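The Feltitz Report and the Question of Publication

December 7, 2025

The board of inquiry into the loss of a military transport aircraft at Feltitz has completed its work, and a summary was released to the public this week. The full report runs to 239 pages. The summary runs to four. Readers of this blog will know that I have followed the matter since the accident, and several have written to ask for my view of the document. I set it out below, with the caution that I have read only what has been released.

The established facts are few. The aircraft was on a routine flight from Sampaio to the air base at Feltitz, carrying crew and a small number of passengers from the logistics command. It came down 500 meters short of the runway during its second approach in poor visibility. There were no survivors. The base was closed to traffic for two days, and flights were diverted to Cotemdale, where the runway is shorter and the apron was already crowded with aircraft awaiting maintenance.

The summary attributes the accident to "a combination of weather, workload and approach procedure." It makes nine recommendations, of which six concern training. Two concern the lighting at Feltitz. The last concerns the handling of weather information between the forecasting office at Dirkthorpe and the control tower, and it is this recommendation that deserves the closest reading.

According to the summary, the forecast available to the crew at departure had been replaced by a later one before the aircraft reached its descent. The later forecast was received at the tower. The summary does not state at what time it was passed to the crew, or whether it was passed at all. It says only that "the transmission of amended forecasts should be recorded in all cases." A reader may draw an inference from that sentence, and families certainly have, but the board has left the point open in the public version. I hope it is settled in the full one. 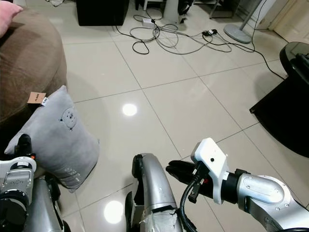
Gripper and wrist section over a white-tiled floor.

A word on procedure, as there has been some confusion in the press. A board of inquiry of this kind is convened by the air command and reports to it. Its purpose is to find the cause of an accident and prevent another. It does not assign blame, and evidence given to it cannot be used in disciplinary proceedings. Witnesses are therefore expected to speak freely. This protection is a sound one and I would not wish to see it weakened. Much of the improvement in military flight safety over the past generation depends on technicians and pilots being willing to describe their own mistakes to a board.

The protection of witnesses is a separate matter from the publication of findings. Names can be removed. Statements can be withheld in full, and in most cases they should be. What remains - the sequence of events, the condition of the aircraft, the state of the runway lighting, the times at which messages were sent and received - is technical material, and I can find little in the published rules that prevents its release. The rules allow the command to withhold any part of a report that would harm operations. They do not require it to withhold the rest.

The command has said that a longer version will be considered after the recommendations have been carried out, and it has given a period of 18 months for that work. I regard this as too long. The lighting at Feltitz is a known quantity. The base has 700 personnel and handles passenger flights on most days of the year, and those who travel through it have a fair interest in knowing whether the approach they are flying has been corrected. An interim statement every few months would meet that interest at very little cost.

There is also the position of the families. They were briefed in private before the summary was issued, which was correct, and I understand that the briefing was conducted with courtesy. They were shown the full report but were not permitted to keep copies or take notes. It is difficult to see what purpose the second restriction served. A relative who has read a long technical document once, in a briefing room, under those circumstances, can't be expected to remember its contents or to put useful questions afterward.

I would make three requests of the command. The first is that it release the chapters on weather and lighting now, with names removed. The second is that families be given a copy of the report, subject to whatever undertaking is thought necessary. The third is that the time of transmission of the amended forecast be stated publicly, in one sentence, whatever it may be.

On the matter of succession, the officer who commanded the transport wing at the time of the accident has since moved to a staff post, and some commentators have treated this as an admission. The move was on the December list and had been expected before the accident took place. No conclusion should be drawn from it.

The memorial at Feltitz is to be placed near the main gate. The service will be open to former members of the wing, and those wishing to attend should write to the base in advance, giving their years of service and the number in their party. Parking will be at the north entrance only.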